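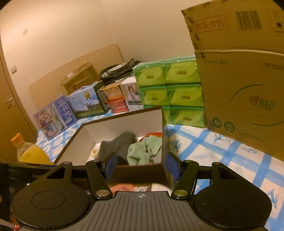

Siobhán Ó Riain opina que con los transbordos me estoy complicando la vida, que si el tren de Hendurberg llega y el de Wurkenum sale, hay enlace, y que lo demás son ganas de escribir. Me lo puso en el margen de la primera versión de esta sección, con tres signos de exclamación, y la verdad es que me obligó a rehacerla casi entera. Así que voy a intentar contar por qué sigo creyendo que un enlace que figura en el horario y un enlace que la gente usa son dos cosas distintas, y por qué en Batow la diferencia se nota tanto.

Figura 4. Caja rectangular abierta sobre una sábana blanca con cuadros azules.

4.2. El transbordo en Batow

Recuerdo la situación para quien haya saltado directamente a esta parte (yo también leo así los artículos). La línea principal llega desde Hendurberg y sigue hacia el norte. El ramal a Wurkenum sale de Batow, tiene vía única y un solo punto de cruce a mitad de camino, junto a un apeadero donde viven unas 900 personas. Antes de la reforma del horario había algunos trenes directos, pocos, mal repartidos y con una maniobra en Batow que ponía nervioso a cualquiera. El 1 de junio de 2023 desaparecieron todos y se sustituyeron por una lanzadera con transbordo garantizado, o eso decía el folleto.

El tiempo previsto para cambiar de tren es de 5 minutos. Cuando lo vi por primera vez me pareció razonable, incluso generoso, porque venía de estudiar estaciones con transbordo en el mismo andén. Luego fui a Batow. La lanzadera sale de la vía más alejada, hay que bajar a un paso inferior, caminar hasta el fondo y volver a subir, y el ascensor está en el extremo contrario al que usa casi todo el mundo. Una persona joven sin maleta llega de sobra. Con un carrito de bebé, ya depende del día.

El estudio previo de Ó Dubhghaill, que es el documento en el que se apoyó la reforma, trata este asunto en media página. Calcula el tiempo de paso a partir de una velocidad a pie constante y lo suma al tiempo de apertura de puertas. No tengo nada contra el método, lo he usado yo mismo más de una vez, pero supone que el viajero sabe adónde va y que el primer tren llega a su hora. Lo primero se arregla con carteles. Lo segundo es harina de otro costal.

Para tener algo más sólido que mis impresiones revisé las llegadas y salidas registradas en Batow durante el mes de agosto siguiente a la reforma. Me quedé con las 218 llegadas desde Hendurberg que tenían una lanzadera asignada en el horario y descarté las que estaban afectadas por las obras del puente, que merecen un estudio aparte y que de todas formas se gestionaron con autobuses. Agosto no es un mes cualquiera, lo sé: hay menos viajeros habituales y más gente con equipaje, y los retrasos tienen otra forma. Me habría gustado comparar con el invierno, pero los registros de esos meses usan otra codificación para las esperas y todavía no he conseguido que las dos series hablen el mismo idioma.

Lo que más me llamó la atención fue la manera en que se decide si la lanzadera espera. Sobre el papel hay una regla sencilla: si el tren principal viene con un retraso corto, se espera; si el retraso es largo, se sale. El problema está en el cruce. Como el ramal es de vía única, una lanzadera que sale tarde de Batow llega tarde al punto de cruce y retiene a la que viene de Wurkenum, que a su vez pierde su propio enlace para volver a Hendurberg. El regulador tiene que elegir a qué viajeros deja tirados, y además tiene que elegir deprisa. Visto así, yo también habría tomado decisiones raras.

De ahí sale un efecto curioso que en la primera versión se me pasó por completo (y aquí le doy la razón a Siobhán, que lo vio antes que yo). Los retrasos pequeños del tren principal resultan más molestos que los grandes. Cuando el retraso es grande todo el mundo sabe que el enlace está perdido, se anuncia por megafonía y la gente se organiza, llama a casa o se va a la cafetería. Con un retraso de dos o tres minutos no se anuncia nada, los viajeros corren por el paso inferior y unos llegan y otros no. En las entrevistas, este momento sale una y otra vez.

Hice 48 entrevistas, casi todas en el andén de Wurkenum y unas pocas a bordo. No pretendo que sean una muestra representativa: hablé con quien quiso hablar conmigo, y quien acababa de perder un tren tenía muchas ganas de hablar. Aun así me sirvieron para entender cosas que el registro de circulación no recoge. Por ejemplo, varias personas me contaron que toman en Hendurberg un tren anterior al que les convendría, solo para llegar a Batow con margen. En los datos esos viajes aparecen como transbordos perfectos. Para quien los hace son media hora de espera en una sala con cuatro bancos, y me parece importante que no los contemos como un éxito del horario.

Otras personas han dejado de ir en tren hasta Wurkenum. Van en coche a Batow, aparcan donde pueden y hacen en tren el tramo principal. Es una adaptación muy sensata! Pero vacía el ramal, y un ramal vacío acaba en un informe que recomienda quitar frecuencias. No digo que vaya a pasar aquí, porque no tengo datos de ocupación tramo a tramo y los que pedí no me han llegado a tiempo para este texto. Lo dejo apuntado porque la evaluación oficial solo mide los viajeros que suben en la lanzadera, y así es imposible saber si alguien se ha cambiado al coche o simplemente ya no viaja.

Sobre qué se podría hacer, tengo opiniones más firmes que pruebas. Cambiar la lanzadera de vía me parece lo más barato, aunque me dicen que el andén contiguo es corto y que habría que tocar la señalización, y ahí me callo porque no es lo mío. Adelantar un poco la llegada del tren principal es tentador - en el horario hay holgura antes de Batow - pero esa holgura protege la puntualidad hacia el norte y alguien la va a defender con uñas y dientes. La tercera posibilidad es mover el cruce, y eso significa obra, dinero y años.

Mientras tanto, avisar a bordo de si la lanzadera espera o no espera cambiaría bastante las cosas. Lo pregunté en las entrevistas casi de pasada, al final, y fue la respuesta en la que más coincidió la gente. En la sección siguiente vuelvo sobre ello con el detalle de los mensajes que se emitieron en agosto y de los minutos que pasaron entre la decisión del regulador y el primer aviso, allí donde el registro permite saberlo.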